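Küchenarm selber testen: Sieb umräumen in 2 Stufen

Können Maschinen schon Hausarbeit? Teilweise. Wer es selber prüfen will, fängt nicht mit Abwasch an, sondern mit einem Sieb auf einem Tisch. Anleitung von Bjartur Hafstein, Stand 4. Dez. 2019, Software Nunodar.

Vorbereitung
Tisch frei, Arm festschrauben, Nullpunkt setzen. Kabel am Handgelenk locker führen – zu stramm und der Arm bricht ab. Geschwindigkeit auf 30 Prozent. Not-Aus in Reichweite, immer.

Stufe 1: anfahren
Greifer offen über das Sieb, kurz anhalten, dann runter. Nur den Rand fassen, nie den Boden. Wenn er abrutscht: Höhe korrigieren, nicht die Kraft.

Stufe 2: umsetzen
Anheben, seitlich versetzen, abstellen, loslassen. Erst wenns leer klappt, etwas reinlegen. Pfannen und Flaschen stehen lassen, der Arm soll ja drumherum kommen. Jeden Versuch notiern, auch die schlechten. Bei uns warens 1477 bis März, danach lief es brauchbar. Schnell ist was anderes.

Greifer am Sieb, weißer Tisch:
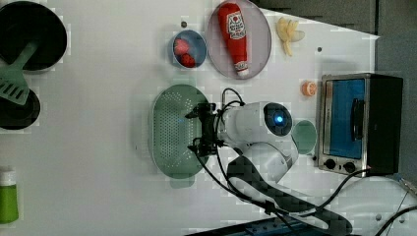
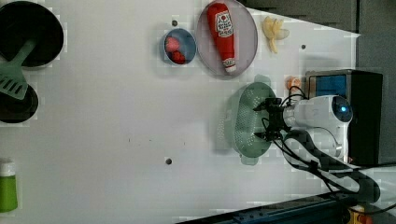
Kann so ein Arm schon allein die Küche aufräumen?
Bisher nur einzelne Handgriffe, die man vorher eingestellt hat. Eine fremde Küche mit nassem Geschirr schafft unserer nicht.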